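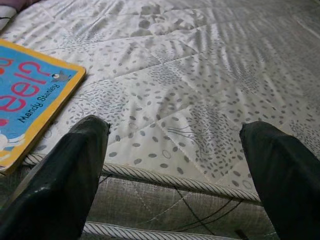

4.2 Handling on soft furnishings

The Moya kit is sold by Lostitari as a complete end-of-arm package, comprising a parallel gripper, a small camera and a licence for the Saltix control software. The supplier's data sheet gives grip force and stroke on rigid test blocks only. As a household arm will often have to lift things from beds and sofas, we added a set of trials in which the supporting surface gives way under load.

The trials used a mattress with a quilted top. Objects were placed by hand in any orientation, including partly outside the view of the camera, and the arm was started from a hover position with the fingers open. The operator had no control over the approach once the start command was sent. In all, 58 attempts were logged with the Moya fingers. The same sequence was then repeated with the Trimix fingers used in Section 4.1, with the lighting left unchanged.

Flat objects were the hardest class. Figure 2 is a view from the gripper camera with a children's board book lying at an angle on the left of the mattress, close to the piping along its front edge. The fingers take up much of the lower part of the view, and the left one passes near the lower corner of the book. Two features of such views matter for the software. First, the cover extends past the left edge of the image, so its outline must be completed from the sides that remain in sight. Second, the printed dots, the quilting seams and the diagonal bands of shadow on the fabric all offer edges that may be mistaken for the border of an object. Saltix allows the edge threshold to be set by the user, but the manual does not say how the value should be chosen for patterned cloth. We kept the default throughout.

Fingertip shape also had an effect. The Moya tips are squared with slightly rounded ends. On a firm table this shape slid under a thin cover without trouble. On the mattress the tips tended to press the fabric down and carry the object down with it, so that the gap needed for a side grasp did not open. Lowering the approach speed reduced the problem but did not remove it. The Trimix tips are narrower and sank further before the force limit was reached.

Two faults were traced to the kit itself. The force reading drifted when the arm was held still over the work area for long periods, and the cable clamp had to be retightened between sessions. Harriet Kincaid carried out the repeat runs after the clamp was changed; Auður Skov checked the logs against the video. Runs affected by either fault are marked in the results table and left out of the success rates in Section 4.3.

Contact: Auður Skov, corresponding author | © 2021 The authors | Back to top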